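I've been singing in my bedroom since high school, and the Hotance vocal pedal is the first box I've bought that makes me sound like the records I grew up on. It does doubling, a warm plate reverb and one slightly weird octave-down voice (my favorite!) and it runs on a regular 9-volt supply.
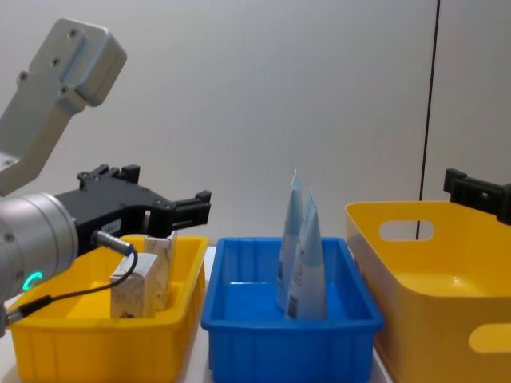

*Yellow tray, green ring light*

I'm Razia Kakakhel, and I run the little Brutport shop in Tullham. I used this pedal on all of my last EP, Ersoy, mostly with the doubling knob way up, and I still bring it to every show. 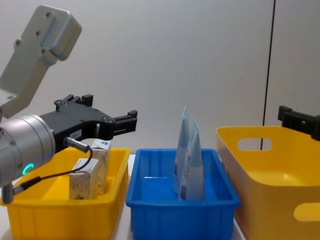
1 min read

**What you get**

- Pedal, power supply and a short mic cable
- 20 preset slots, all of them rewritable
- Price: $248, shipping included

Setup is easy. Mic goes in the left side, the output goes to your mixer or interface, and you start with the reverb at noon. If you're a quiet singer like me, push the input gain until the light just flickers on your loudest note, then back off a hair.

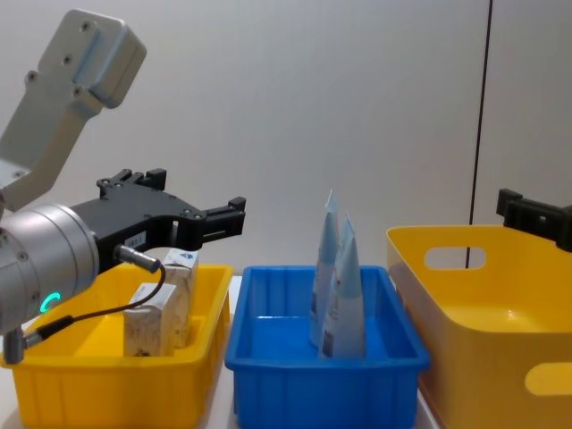
The octave voice takes a bit more patience. It tracks best on long, plain notes, so try it on a chorus before you go anywhere near a fast verse, and keep the mix low until you get used to hearing yourself down there. The next batch ships in October, and you can order now to hold one.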